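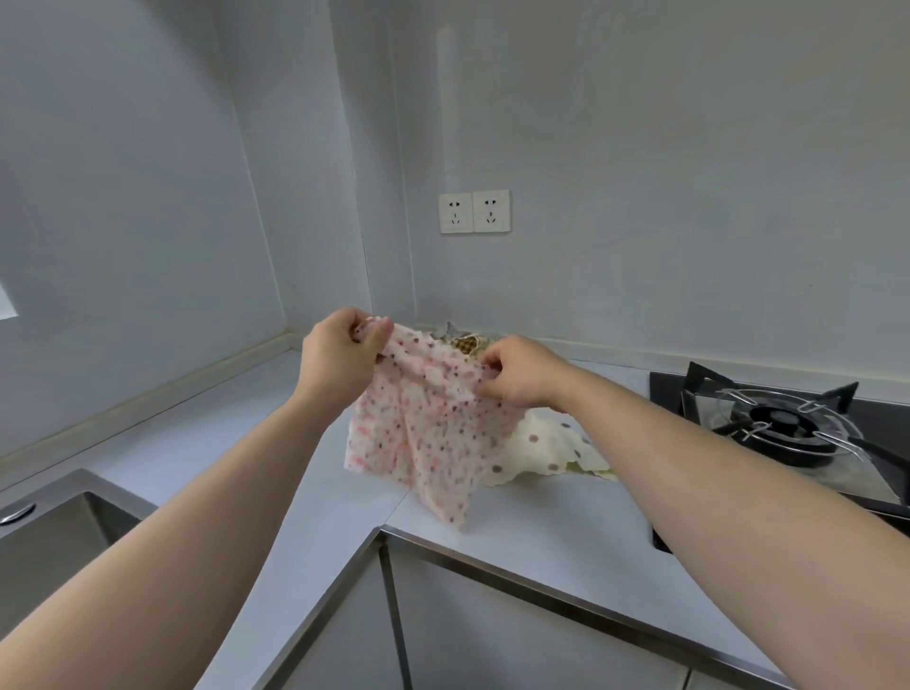

A speckled cloth held up over a white kitchen counter.

Bralader Unveils a Hand-Cranked Soup Cart, and Your Forearms Are Invited

Street food has been short on rowing machines, a gap the design studio Bralader intends to close. Its new Clulow is a sidewalk soup cart with no motor, no battery and no plug. The blender runs off a pull-bar and flywheel borrowed from gym equipment, and the customer is encouraged to do the pulling.

It takes 200 strokes to turn a pot of roasted squash into something you could serve without apology. Customers who put in the first 50 get a discount, and customers who put in all of them get the discount and a chair. The heat comes from a small alcohol burner, which the studio says it is "working on," a phrase that has covered a lot of ground in the two years since the first prototype.

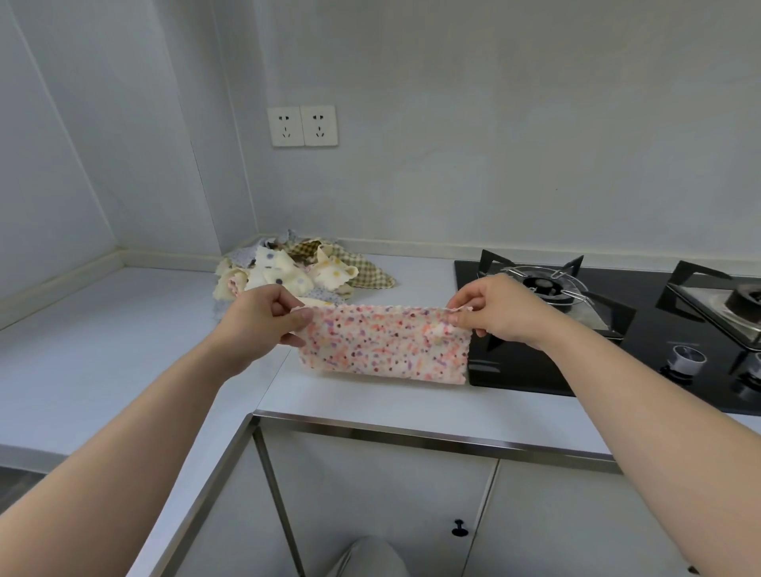
The cart weighs 915 pounds with a full pot, so the matter of wheeling it to a street corner has been left to the buyer's imagination. An early version went out on the Plundon waterfront in September and stayed there until Tuesday, when enough people could be found to push it back up the hill. Cleaning is simpler. The blender jug lifts out, the counter wipes down, and Bralader throws in a dish towel, though anyone with a fluffy cream one speckled in pink and lavender, scalloped trim and all, may feel the official gray version is a step down. The flywheel should be kept away from both.

The Clulow goes on sale this fall for $1,559, ladle not included. A larger model, the Stöckli, seats 6 rowers and is aimed at weddings. Bralader is taking deposits now and says delivery will depend on the burner.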